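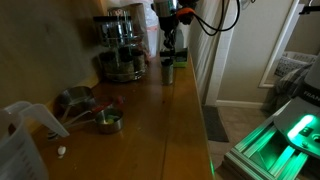 Small measures, long bench

Measuring equipment gets less thought than knives and less money than pans. In most home kitchens it accumulates: a plastic jug from one household, a set of steel cups from another, spoons that have parted from their ring. The usual result is a drawer in which the right size is always at the bottom.

Pei-shan Wei tests recipes for Liller and has spent eight years working out of domestic kitchens. Her advice is to keep the measures on the bench, against the wall, and to give them the same standing as the kettle. A timber bench suits this well. Steel cups make less noise on it than on stone, and a low timber upstand at the back stops them working their way into the gap behind.

She keeps two materials. Translucent plastic is for liquids, read from the side at eye level with the jug on the bench, never held up in the hand. Stainless steel is for dry goods, filled past the rim and levelled with a straight blade. A steel cup has no scale, so it is right only when full. Half a cup of flour judged by eye in a one-cup measure is a guess, and in her trials at Nastumden the guesses ranged from 64 to 86 grams.

Cup sizes are a separate problem. The Australian metric cup holds 250 millilitres, and the Australian tablespoon holds 20 where most other countries use 15. A set bought overseas will be short on every tablespoon. Check the stamp on the handle, and if there isn't one, fill the spoon with water and weigh it.

Spices should sit within reach of the spoons. A two-tier round rack takes up little bench, and its wire rails let you see the jars from the side, so ground and whole spices can be told apart without lifting a lid. Put the jars opened daily on the lower tier. Keep the rack well away from the cooktop, as heat and steam shorten the life of anything ground.

Oiled timber needs wiping along the boards, with a damp cloth and then a dry one. Turmeric and paprika should be lifted dry first. Wei uses a Sorkia bench brush for this and re-oils in December, before the visitors arrive.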